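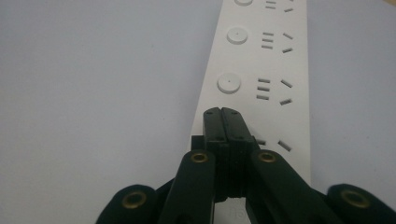
OPEN DAY SAFETY WALK-ROUND, ROOM CHECK AND COMMENTS
Site: Drodingate, ground floor
Date: Mar 14, 2023
Checked by: Yaa Darko
Second pair of eyes: Gun-woo Tak
Doors open to visitors: 1.30 pm

Mark each line OK / FIX / N/A. Comment if FIX. Comment anyway if it bugs you.

1. WAY IN AND WAY OUT

1.1 Front doors open fully, both leaves
OK

1.2 Fire exit by the loading bay clear
FIX. Two pallets from the Eshun delivery. Moved 11.20. Now OK. Please don't put them back there after lunch.

1.3 Route marked from reception to demo room
OK. Arrows up. One points at the toilets, Gun-woo has turned it.

1.4 Visitor limit shown on demo room door
FIX. Sign still says 133, that is the old figure for the big hall. Demo room is 76 standing. Akua reprinting.

1.5 Sign-in sheet, badges
OK. 114 booked across the afternoon, three groups. Nobody goes through without a badge incl. partners and kids.

2. DEMO TABLE (gripper and power strip task)

2.1 Table steady, no rocking
OK now. Rocked at 10. Folded card under one foot, will do for today, want a proper foot for October.

2.2 Table top clean
OK. Wiped. Small smudge doesn't come off, leave it.

2.3 Power strip on table: housing sound, no cracks
OK from the top. Didn't have time to do the underside, Kavitha to turn it over before first group.

2.4 Strip NOT live
OK. Plug traced by hand and confirmed out of the wall. Demo piece only. Repeat this check before every group please, not just the first. I know it's dull.

2.5 Nothing plugged into the sockets
OK

2.6 Cord on table lies straight, not under anyone's elbow
OK at time of check.

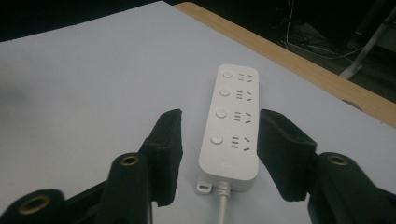 Item 2.6, strip and cord with the gripper either side. See 3.2 re cables behind table.

2.7 Gripper: fixings tight, pads on
OK. Kavitha did these with the hex key. One screw took a quarter turn.

2.8 Gripper: pinch points explained to visitors before they hold it
FIX. Not in the script. Added by hand at top of page one: "fingers stay on the handle, not in the linkage". Ohemaa to say it out loud each time, even to the Drellow lot who will tell her they know.

2.9 Hair tied back, lanyards tucked in, for anyone trying it
OK. Hair bands in the tub on the side. Badges are on lanyards which is a bit daft given the above. Clips next time.

2.10 One visitor on the gripper at a time, one of us next to them
OK. Ohemaa first and third group, Akua second.

2.11 Under 12s
Watch only. Agreed with Kavitha. Parents will ask, answer is still no.

3. FLOOR, CABLES, LIGHTS

3.1 Walkway in front of table clear
OK

3.2 Cables behind table tidy and off the walkway
FIX. Not good enough. They hang in loops where somebody stepping back could catch a heel. Visitors shouldn't be back there but they will be. Taped the worst of it, rope across both ends. Gun-woo to bundle the rest when he has five minutes.

3.3 Stands: feet spread, not sticking out past the rope
OK. Please don't nudge them in to make space.

3.4 Extension leads in use: tested, in date
FIX. One with no sticker. Pulled out of use, it is on my desk, do not take it back.

3.5 Lighting on table even, no glare for front row
OK. Back of the room is very dark with the blinds down. Fine for the demo but bring the house lights up BEFORE you let a group leave, somebody will go over otherwise.

3.6 Floor dry
OK. Recheck if it rains.

4. RUN-THROUGH

Did one full go at 11.45 with Ohemaa on the gripper and me stood where the front row will be.

4.1 Demonstrator can reach strip without leaning over the table
FIX. Not when it's pushed back towards the middle. She was on tiptoe.
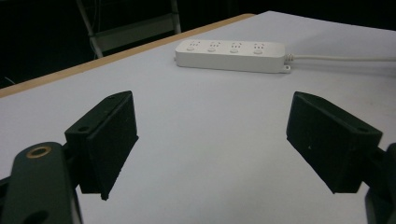

Bring it forward a hand's width and start every run from there. Tape mark would help, white on white is no use so use the blue. Gun-woo has the roll.

4.2 Fingers open and close freely, nothing catching
OK, tried with nothing in them, then on the strip.

4.3 Front row at least one arm's length from table edge
FIX. People drift. Second rope put out. If they creep past it just stop and wait, they get the hint.

4.4 Talk can be heard at back
OK-ish. Air handling is loud. Ohemaa fine without mic, Akua will want it.

4.5 Stop word agreed
OK. "Hands off". Everyone on the team told. Say it like you mean it.

5. FIRST AID AND EMERGENCY

5.1 First aider on shift
OK. Kavitha til 3, then Akua.

5.2 First aid box stocked
FIX. Low on plasters, again. Reception have given us a few.

5.3 Extinguisher in demo room, in date, not used as a doorstop
OK

5.4 Alarm test planned during visit?
No. Rang to check. Reception ext 1688 if it does go off, treat as real.

5.5 Meeting point told to visitors in welcome
OK, car park by the Stestix unit. It's on the slide but say it too.

STILL OPEN AT 12.30
1.4 new sign (Akua)
2.3 underside of strip (Kavitha)
3.2 cable bundling (Gun-woo)
4.1 move strip, blue tape mark (Gun-woo)

Initial next to yours when done and leave the sheet on the clipboard by the door. I'm at the front desk from 1, come and find me if anything here is not sorted by ten past, we can start late but we cant start with it open.

YD

Added 1.15: 2.3 done KA, no cracks. 1.4 up, AK. 4.1 taped, GT. 3.2 mostly done, rope stays up all afternoon regardless.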